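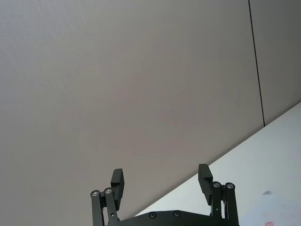

About Belance

Belance is a plastering and decorating firm based in Unatholm. Most of our work is on inside walls: skimming, filling, sanding and painting. We do ceilings too, and woodwork when it is part of the same room.

The firm was started by Auður Overgaard, who had spent nine years with Eyvindsson before setting up on her own. The first jobs were single rooms in rented flats, usually between one tenant and the next. We still take those on. We also work for landlords, two schools and a number of small offices, and we have a yard and store on Trakutska Road where the paint is mixed and kept.

People often ask for a plain wall and expect it to be the cheapest job on the list. It can be, if the plaster is sound. A pale, flat colour shows up old filler, roller lines and badly fixed sockets more than a pattern would, so a good part of the price is preparation. When we visit we look along the wall with a lamp and mark what needs doing in pencil. The quote lists filling, sanding and painting separately.

We use water-based paint indoors unless asked otherwise. Standard cover is one mist coat on new plaster and two full coats after that. New plaster has to dry out first and we will not book the painting until it has. For kitchens, halls and stairs we suggest a paint that can be wiped down. Colours are recorded by room, and a labelled tub is left with you for touching up.

Furniture can stay in the room if there is space to move it to the middle. Please take down shelves, hooks and pictures before we arrive, and tell us which holes you want filled and which you want kept. We bring our own sheets and take our rubbish away.

There is a minimum charge of 282 for work within Unatholm. A deposit of 100 is due on jobs over 2,000 and is taken off the final bill. These rates have applied since 1 August 2018.

The office is closed for two weeks in November. Messages left during that time are answered in the order they came in.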